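Section 4: Packing and unpacking the laptop bag

This section covers the everyday use of the bag and the small items that travel with it. Read section 3 first if you have not yet fitted the shoulder strap. The steps apply to the Westov bag in both sizes.

4.1 Before you start

Clear a space on a table or desk. A hard, level surface is best. Do not pack the bag on a bed or sofa, as the base sags and the zip comes under strain at the corners.

You will need:
The bag
Your laptop and charger
A soft cloth
A basket or tray for loose items

Shut the laptop down fully. A laptop left in sleep mode can wake inside the bag and overheat.

4.2 Laying out the bag

1. Lay the bag flat in the middle of the table.
2. Turn it so that the carrying straps point towards you. Let them lie flat on the table and check that they are not twisted.
3. Stand the basket at the back of the table, to one side, where you can reach it without leaning over the bag.
4. Put soft items, such as a plush toy or a scarf, beside the bag. They go in last.
5. Keep the cloth within reach. It does not need to be folded at this stage.

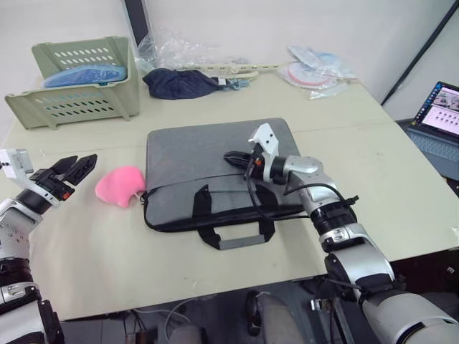 Note: If you are left-handed you may prefer the basket on the right. The order of the steps stays the same.

4.3 Packing

1. Open the main zip all the way round. Hold the fabric near the top edge with one hand while you pull with the other.
2. Wipe the laptop lid and base with the cloth. Grit left on the case will mark the lining.
3. Slide the laptop into the padded sleeve, hinge side first.
4. Close the sleeve tab. It should meet without being forced. If it does not, the laptop is too large for this bag; the sleeve takes screens up to 16 inches.
5. Coil the charger lead loosely and put it in the front pocket with the plug facing down.
6. Add papers behind the sleeve, then any soft items on top.
7. Close the zip and lift the bag by both straps together.

Caution: Do not carry liquids in the main compartment. The lining is not waterproof.

Caution: Anything other than the laptop and charger should weigh no more than 2 kg in total. Heavier loads pull on the strap stitching, and this damage is not covered by the guarantee.

4.4 Unpacking

Work through 4.3 in reverse. Put small things straight into the basket as they come out, and feel along the bottom of the front pocket for coins and adaptors before you put the bag away. Store it flat or upright, empty, with the zip half open.

For cleaning, see section 5. Replacement straps can be ordered from Lostden using the form at the back of this guide.

Text revised Jul 2, 2024. Checked by Diễm Tô.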